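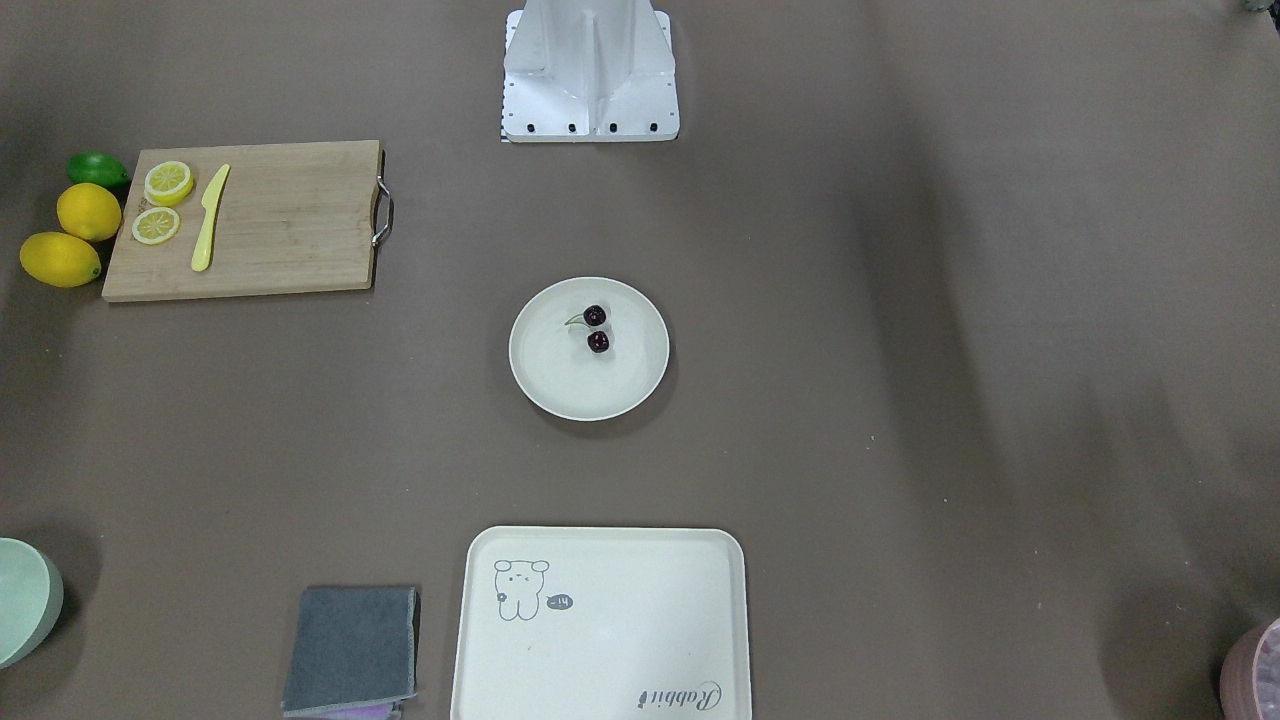

Base end of a kitchen-items table, with the cutting board, plate and serving tray set out.

Tabletop Handling Cells: Frequently Asked Questions on the Site Rules

These answers apply to all tabletop handling cells at Skulluvberg. They explain the rules in the Rutuvell cell handbook and do not replace them. If an answer and the handbook disagree, follow the handbook and report the difference to Hemant Sisodia. Last revised 2025-01-18.

Which work do the rules cover?

Any work in which an arm mounted on or beside a table moves loose objects by hand guidance, by remote operation or under program control. Setup, teaching and cleaning are included. Work on a de-energized arm falls under the general workshop rules.

Do the rules apply if the objects are toys or household items?

Yes. The hazard assessment covers the arm, the tool, the objects and the surface together. A plastic knife is entered as a plastic knife and scored accordingly, but it is still entered. Glass, ceramic and thin metal items are scored separately, with breakage as a listed outcome.

What is the speed limit when a person is at the table?

The tool point is limited to 35 mm/s for first runs of any new layout with a person inside the marked line. Later runs use the limit written on the cell sheet. The limit is set in the controller. Dialing down the override on the pendant does not satisfy the rule, as the override can be raised again without a password.

How much clear space is needed around the robot base?

Keep loose items at least 98 mm from the edge of the base plate. Bolt heads and bolt holes must stay visible so that the base can be inspected without moving anything. Cloth is not to be placed against the base. Fabric and loose cable are the two things most often found under a joint at inspection.

May items stand in a rack or holder?

Yes, if the rack is stable with its heaviest item removed and the lower wires can be seen from the operator position. Wire racks need an entry of their own on the cell sheet. A gripper finger can pass between the rods and bind, and an arm that backs away from a bound finger will drag the rack along with it.
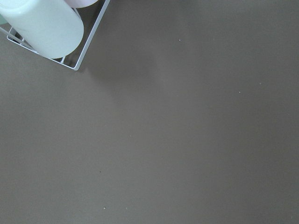
For approach moves near a rack, come in from above and keep the last part of the path vertical. Sideways approaches are permitted only where the rack is fixed to the table. Rods with a glossy finish can cause false depth readings at some angles, so do not use a single wrist reading as the only height check. Take a second reading from another pose or use the taught height.

Is a wrist camera accepted as a safety device?

No. It is a process sensor. It may be used to find an item, confirm a pick or stop a program when the picture differs from what is expected, but none of these counts toward the safeguarding of the cell. The same is true of a fixed overview camera.

How close together may objects be placed?

Leave a finger width on each side of any object that will be picked, plus 10 mm. Objects that will not be picked may touch. Round objects such as fruit may be placed against a board or tray edge to stop them rolling, provided the edge is lower than the middle of the object.

Where should the pendants be kept?

Outside the reach of the arm, with the stop button facing up and nothing resting on it. A side table is acceptable. If a cell has more than one pendant, each one is labeled with the arm it controls, and the label is on the pendant body and not on the cable. Before each session the operator presses the stop on each pendant in turn and confirms that the correct arm loses drive power.

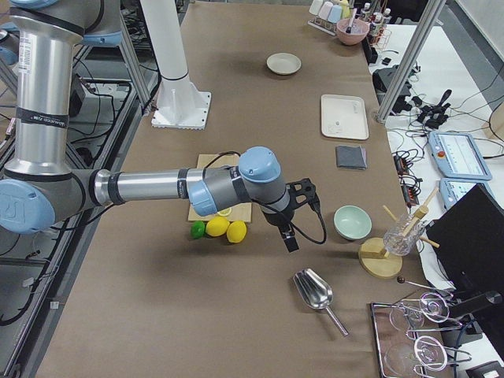 Cables on the side table should not hang into the work area. A neat bundle is preferred but is not a condition for starting work. The conditions are that no cable crosses the operator's standing position at foot height, that no cable can be pulled by the arm at full reach, and that every stop button can be reached in one movement.

What about the cable at the gripper?

It may form a free loop if the loop clears the fingers in every taught pose. Check by jogging the wrist to both ends of its permitted rotation. A loop that touches the table at any point is too long. Cable ties go on the bracket, never on the moving fingers. Inspect the jacket every 2000 cycles and record the result.

Is glassware allowed on the table?

Only in a holder or stand, and only if the cell sheet lists it. Eye protection is required for everyone inside the marked line. Widell glass inserts may be used in place of the standard holders. After a breakage, the cell is isolated before anyone reaches in, and the whole table covering is replaced.

What surface should be used?

A plain, non-reflective covering in one color, taped or clamped so that it lies flat. Wrinkles that lift an item's edge must be smoothed out. Dust and crumbs are cleared between sessions. Small specks do not affect picking, but they do trip the empty-table check on the older Ruddock software.

Does a bare area have to be kept on the table?

Yes. Each layout keeps one area free for setting down an item after a failed place. It has to be large enough for the biggest item on the sheet and must not lie between the operator and the arm.

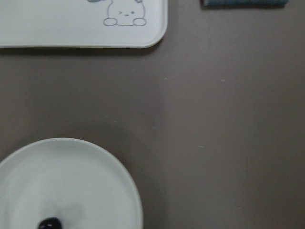
Wrist view: tray and plate to the left, cloth at upper right, open table between them.

Who signs off a new layout?

The person who built it and one other trained operator, both on the same sheet. Moving a listed item within its zone is not a new layout. Adding glass, changing the gripper fingers or moving a rack is.

How long are the sheets kept?

Until the December review of the following year. Sheets connected with an incident are kept with the incident record.

Comments (4)

Alasdair Tosh
On the pendant check: does pressing the stop count as tested if the arm was already in a protective stop? We have had it ticked off both ways.

Hemant Sisodia
It does not. Drive power must be on before the button is pressed. I will add a line to the handbook.

m_olu
Is the 98 mm measured from the plate or from the sloping panels? On our base the plate sticks out well past the panels.

Hemant Sisodia
From the plate.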